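Dobos Table Linens > Help > Tablecloth FAQ

Does it really wipe clean?
Soup, yes. Ballpoint pen, no. We tried for 40 minutes and the pen won.

Can I put it in the washing machine?
The Vukitz range, yes, on a cool wash. The Brullitz range has a coated back and comes out looking like a road map.

It arrived with creases. Is it faulty?
It was folded in a parcel, so no. Leave it on the table overnight. Most creases go by breakfast, and a fruit bowl hides the rest. 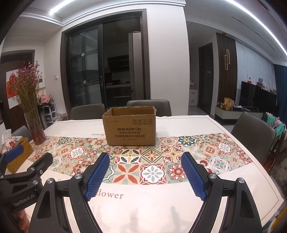

Can I stand boxes and other heavy things on it?
Up to 50 pounds is fine. Lift them, please. Dragging a carton across a printed cloth is how we sell replacements.

Which way up does the pattern go?
Whichever way suits the person who complains most. On designs with lettering, somebody always ends up reading upside down.

How much should hang over the edge?
We like 7 inches. Any more and it ends up in people's laps, where it gets mistaken for a napkin.

Do you ship on weekends?
No. Orders placed on Friday night wait until Monday, like the rest of us.

Contact us | © Dobos Table Linens | Back to top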